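Small Toys for the Winter Parcels

Muvbridge Toy Exchange, gallery page, December 16, 2025

Welcome to our gallery of this year. I keep the page for the toy exchange in Muvbridge, where families bring the small toys their children have finished with, and we pack them again for other children. This is our second winter. Since August we have received 1,041 toys, and 34 families from Surnthorpe have also joined us, for which I am very glad.

We do not use gift wrap. Every child receives a paper bag, and we try to put different kinds of things together: something soft, something to roll, something for the hands. The bags come from the Lawal bakery on the corner, which gives us the ones with a wrong fold. I like the brown paper very much, even when it is full of wrinkles.

A pink bunny, a gray elephant, a green ball with dimples and a shiny blue toy, all on the brown paper. The elephant has a little white string loop, and I always leave such loops on, so that the child can hang the toy from a bed or a school bag. 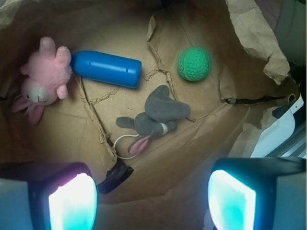

Marcus Thibodeaux wrote to us after the last gallery that for the smallest children the loop should come off, because his niece is not yet two and everything goes around her fingers or into her mouth. He also asked if the bags could have the age written on them in big numbers.

I thank him for this and I agree with him. From now on the loops stay only in the bags for children of five and older, and the age will be written on the front with a thick marker. The first 90 bags were already marked last week. If you received a bag before that, please look at the toys once more and cut what is too long.

About washing, which many people ask: plush toys go in a pillowcase with a knot, cold water, and then they dry flat on a towel. For knitted toys I prefer to wash by hand in a bowl. The yarn can become hard if the water is too warm, and then the toy loses its nice shape. I learned this with a bear from Boltatberg which came out the size of an egg.
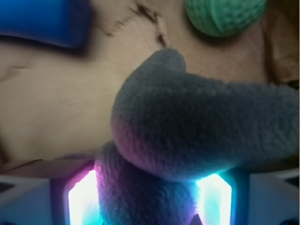 Soft gray yarn, with the stitches easy to see from close.

We still need balls and small cars, but no more puzzles, please, as we have 13 boxes of them waiting. You can leave your toys at the side door of the library in the morning. Please put them in a closed bag when it rains.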